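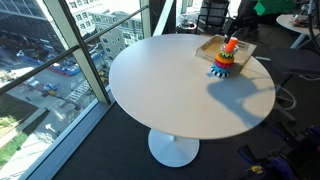
Figura 3. Mesa redonda de pedestal junto à janela, com o brinquedo de argolas empilháveis e o tabuleiro acrílico transparente.

4.2 Mobiliário e condições de luz

As sessões decorreram numa sala alcatifada do edifício Hilgate, com janela do chão ao teto de um dos lados. A superfície de trabalho foi uma mesa redonda branca, de tampo liso e mate, assente num único pé central de base larga (Figura 3). A escolha deste modelo seguiu o critério já aplicado no estudo-piloto: a ausência de cantos elimina posições preferenciais à volta do tampo, e o pé central deixa livre o espaço para as pernas do adulto e da criança.

O material de empilhamento consistiu em argolas de textura e cor distintas – uma base a preto e branco, seguida das argolas azul, rosa-avermelhada, laranja e amarela, e verde-lima – rematadas por um cone laranja. Na configuração de referência, o brinquedo é apresentado montado, do lado oposto do tampo, à frente de um tabuleiro baixo de acrílico transparente com rebordo. O tabuleiro serve de destino às peças retiradas. Optou-se por um recipiente transparente depois de, no piloto, os tabuleiros opacos da série Troser terem ocultado as argolas mais baixas aos codificadores.

A proximidade da janela introduz uma variação de luminosidade que não foi corrigida por meios artificiais. Com sol direto, o tampo divide-se em zonas claras e zonas de sombra de limites bem definidos, como se observa na Figura 3, onde a parte esquerda está visivelmente mais iluminada. Cada sessão foi por isso classificada segundo a posição do brinquedo em relação ao limite da sombra (zona clara, zona escura, transição), de acordo com a grelha proposta por Åberg para tarefas de encaixe em superfícies claras.

Foram codificados 3.598 episódios de manipulação. Destes, 2.562 cumpriram os critérios de inclusão; os restantes foram excluídos por oclusão das mãos ou por interrupção da tarefa. Quase 557 dos episódios incluídos ocorreram na zona de transição e foram analisados em separado. A classificação foi revista por Märta Åberg, sem acesso à ordem das sessões. As medições de iluminância de fevereiro, feitas ao nível do tampo, constam do Anexo B.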